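September
Posted by Lenuța Bratu, Treltden cell support

Ticket 2805 -- Vlad, right arm drops out on the way back from the tray
Status: closed, with suspicion

Reported by the late shift as "Vlad has sulked again". Please put the fault text in the ticket, even if sulking covers it.

What it does: both arms start up, home and work happily. Some way into the run the right arm reaches out to the tray side, turns its wrist to come back, and stops dead. The left arm carries on for a moment like a colleague who hasn't noticed you've left the meeting, then the controller halts it too. Log says "right wrist: no reply in 200 ms". Clear the fault and it all goes again as if nothing had been said.

09:10 Restarted the controller. Ran fine. Did not believe it.

09:40 Dropped out on the same move. Swapped the comms lead at the controller end for the spare in the Stulano drawer. The spare had a bent pin. It has gone in the bin, where the last person to find the bent pin should have put it.

10:15 New lead from stores. Same fault, so it's not the lead.

10:50 Turned the speed down to 20 per cent and watched. It now fails slowly. The stop comes when the wrist is turned furthest and the arm is stretched out, so my money is on the cable run along the arm and not on anything clever.

11:05 Before taking anything apart I looked over both arms and the wrist view. Left base light blue, right base light orange.
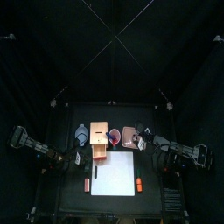

Head view, both arms over the table.
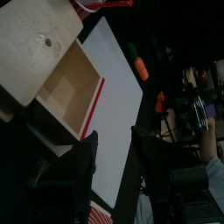
11:30 Power off, air-gapped from anybody's helpful finger by taking the key with me. Unclipped the right arm's cables from the base up. Joint 4 connector was seated on one side only. The latch looked shut and wasn't, and with the wrist right over, the cable pulled it just far enough to lose contact.

11:45 Cleaned the contacts, pushed the connector home until it clicked, gave it a tug. Re-clipped the cables with more slack before the wrist. Whoever tied them last time was very tidy and left no room at all for the arm to move, a strange thing to do to an arm.

12:20 Twenty slow passes over to the tray and back, no fault. Then normal speed until lunch, no fault. Lunch, no fault.

14:00 Moved the wrist by hand through its full turn with the power off again. No pull on the connector now. Did the left arm while I was there -- same tie-wraps, same tight run, but its latch was properly shut. Gave it slack as well.

Left to do:
- Order two spare comms leads from Tustby, and check the pins before they go in the drawer.
- Add "tug the joint 4 connector, both arms" to the start-of-week sheet.
- Put the timeout back if anybody has been tempted to raise it. I have seen this done and it only makes the arm stop later and more confusingly.

Reopen this ticket if it drops out again, and do not start a new one called "Vlad 2".

Treltden cell support desk | Contact: extension on the cell door | © Treltden | Back to top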